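3.2 Folding on a patterned ground

The second part of the study dealt with trousers. Shirts and towels had been covered in the earlier sessions at Giltham, and the folding sequences for those are given in Section 3.1. Trousers were kept apart in the analysis for two reasons. They have two long panels joined at one end only, so a fold that is straight at the waist can still be crooked at the hem. They are also heavier along the seams than in the open cloth, and the seams tend to hold a crease where the person sorting the laundry doesn't want one.

Garments with a printed camouflage pattern were of special interest. In the Woswood household survey, 28 respondents were asked which items they found hardest to fold neatly, and 14 of them named printed work trousers or shorts. The usual complaint was that the edge of the cloth gets lost in the print. A fold line that would be plain on a solid gray pair is easily missed among patches of olive, brown and tan, and so is a wrinkle.

We also wanted to know whether the surface under the garment makes a difference. Most instructions for folding laundry assume a bare table or a bed. Many people fold on whatever table is free, with the cloth left on. For this part we therefore used a tablecloth printed with diagonal tiles in pale blue, pink and cream. The tiles give straight lines to fold against, but none of these lines run parallel to the long side of a garment laid across the table.

Figure 2 shows camouflage garments at different degrees of order on this cloth.
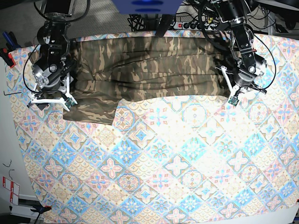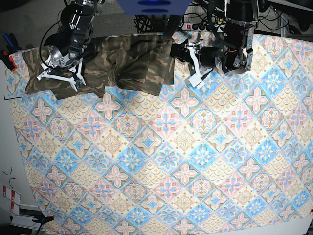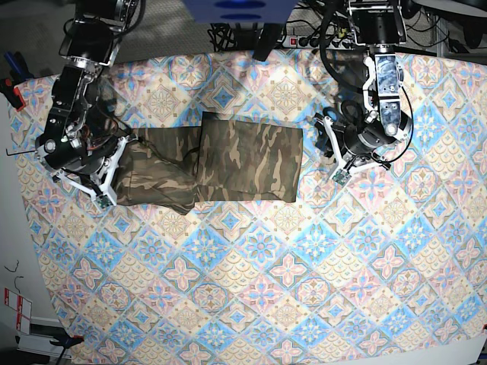 Figure 2. Camouflage garments on the tiled tablecloth. First picture: trousers folded lengthwise into a long band, with one leg hanging below the main fold at the left. Second picture: garment with deep folds gathered near the middle and a flatter section at the right. Third picture: trousers partly folded, with a rectangular panel at the right and a looser leg section at the left.

Neatness was scored on a scale from 0 to 100 by two raters working separately. Each rater looked at the outer edges first, then at the alignment of the hems, and last at the wrinkles inside the folded area. A garment lost points for a hem that stuck out past the one beneath it, even when the rest of the bundle was flat. Small soft creases were not counted against the score if they could be smoothed by hand without opening the fold. Where the raters disagreed, they went over the garment again together and settled on one score.

The order of steps was the one described by Ruiz-Ortega in the Tremisberg laundry notes. The legs are brought together first, the garment is smoothed from the waist toward the hems, and only then is it folded across. Esperanza Ruiz-Ortega also recommends pulling the inner seam straight before the first crosswise fold, and we kept that step. It adds a little time, but a twist left in the seam is carried into each later fold and shows up as a bulge in the finished stack.

The Bittencourt method, in which the waist is folded down before the legs are joined, was tried during preparation and dropped. It gives a smaller bundle and suits drawers, but it hides the hems early on, and our raters could not score their alignment without undoing the fold.

Scores for the solid-color trousers used as a comparison are reported in Section 4, together with those for shorts, which were scored on the same scale.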